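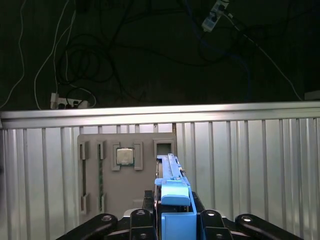

Grey tray board with two upright memory slots, green RAM module in the second.

23 Jun 2020

The sorting of spare computer parts at the Drirnbridge workroom has now reached the memory modules. Until this month these were kept in envelopes in the Patwary cabinet, and finding a particular one could take most of a morning.

Modules are to be held upright in trays while they are being checked against the stock book. The book currently runs to 483 entries, of which 5 remain unmatched — all of them older pieces recorded under the Lakidard heading. Entry 2228 is a misprint and has been struck out.

Cables and power strips will be dealt with separately in July. They should be coiled, tied and labelled by length before going into the lower drawers. Loose screws belong in the lidded tins.

Parts with damaged contacts are to be set aside and noted in pencil. I have left three blank pages at the back of the book for this purpose, and the Fadero labels are in the top drawer.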